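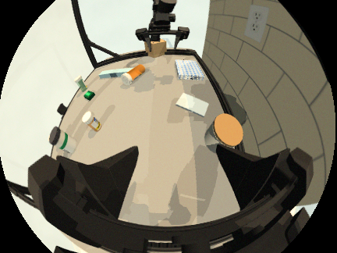 Home-based piecework

Home-based piecework is paid work done in a person's own home for somebody else's business, with the pay figured by the item instead of by the hour. Gluing boxes, trimming threads, stringing beads, folding paper bags, sorting buttons: if it fits on a kitchen floor, someone is probably paid by the piece to do it. I grew up in a house where it was going on every evening (buttons on cards, mostly), so you'll have to forgive me if I wander off into my own memories now and then. My name is Siu-fong Chiang and I look after the labor pages on this site.

What counts and what doesn't

People mix this up with self-employment all the time, and I understand why. The worker is at home, there's no boss in the room, and she can stop to feed the baby. But a self-employed person picks her customers and sets her price. A pieceworker usually gets her materials from one supplier or a go-between, is told how the thing should look, and takes the rate that's offered. That makes her a lot closer to an employee, and many labor laws do treat her as one, at least on paper.

Remote office work is normally left out of the definition, even though it happens at home too. So is subsistence work, like sewing your own kids' clothes.

How the chain runs

There's nearly always a middle person. In Preromell, the town I know best, she's called the carrier, and she can be a neighbor or somebody's aunt. She picks up sacks of parts from the workshop in the morning, drops them house to house, and comes back for the finished goods around 7 p.m. She keeps a cut of every piece. Some carriers are lovely and will argue with the workshop over a bad rate. Others keep the book themselves and don't let anyone look at it!

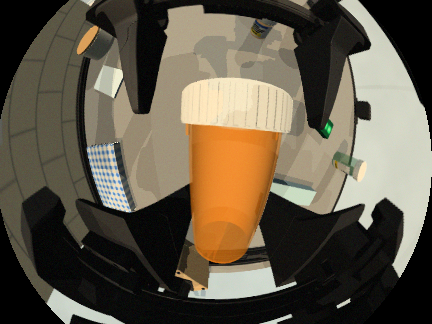 Above the carrier sits the workshop, and above the workshop there may be two or three more firms before you get to a name that a shopper would recognize. By that point the family doing the work has no idea who it's for. My mother certainly didn't. She thought all the button cards went to one department store, and years later we found out they went to a wholesaler called Jakwood who sold them on to anyone with cash.

Rates and hours

Rates are quoted per hundred, per gross or per sack. Bag folding in Preromell is quoted per bundle of 500, and a bundle is an evening's work for two adults who know what they're doing. Damaged pieces are taken off the total. So is glue, sometimes, and thread, and I've met women who paid for their own lamp oil and never thought to count it.

The trouble with a piece rate is that it looks fair. Work faster, earn more, what could be wrong with that? But then the orders bunch up before a holiday, the rate doesn't move, and the only way to finish is to start before dawn and pull in everybody who has hands. Which brings me to the children.

Children's part in it

Child labor in the home is harder to see than child labor in a garage or a tea stall. A labor inspector can walk into a shop. Walking into a bedroom is another matter, legally and in every other way. And parents don't usually call it work. They say the children are helping, and I said the same thing myself until I was nearly thirty.

The Virnilel project, a small after-school program that ran on our side of town, kept a register of the families it visited. It listed 609 households doing some kind of piecework, and in 249 of those at least one child under 14 was working on the goods most days. The register had 1022 children in it altogether, including babies and toddlers, so please don't divide one number by another and quote me on it. People have done that.

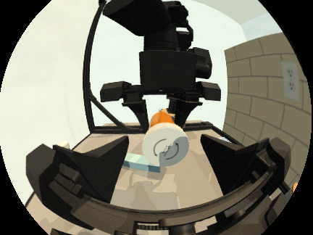

White cylindrical object on a beige tabletop, between two gripper fingers. Computer rendering.

The harm is mostly slow. Sore eyes, sore backs, glue fumes in a room where people also sleep, homework done late or skipped. Teachers notice it as tiredness before they notice it as absence. Girls tend to get more of it, because they're expected to be indoors anyway, and a girl who is quick with her fingers can find herself kept home for a week during a big order. One week becomes a term pretty easily.

I should say that not every case is grim. Plenty of families keep it to an hour after supper, talking the whole time, and the money goes to shoes and exam fees. I liked those evenings. I also repeated fourth grade, so make of that what you will.

What has been tried

Bans on home work have a long history and a poor record. Where the work is banned outright it tends to move to a different street and pay less. Most campaigners I've talked to would now go for registration of carriers, written rates, and a pay book that stays in the worker's house.
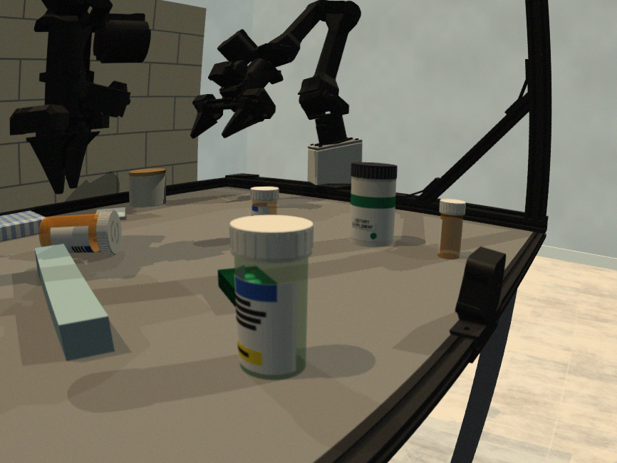

Pay books are my favorite because they're so cheap. The women of Hajji Lane had theirs printed at the copy shop with columns for date, sacks in, pieces out, rate and deductions, and within a few months the carriers were asking for copies of their own. Deductions dropped. The rate itself took longer to shift – one extra coin on the bundle, after a lot of tea and shouting.

School-side measures include late-afternoon classes, meals, and small stipends paid to the mother as long as the child attends. Stipends do seem to help, though the amount matters a great deal. If it's less than the child brings in from folding bags, the family can do the math as well as anyone.

Other names

Outwork, homework (confusing, when children are involved), industrial home work, putting-out work. In Preromell people just call it sack work, or "the sacks," as in: I can't come tonight, I've got the sacks.

See also

Apprenticeship
Domestic service
Evening schools
Subcontracting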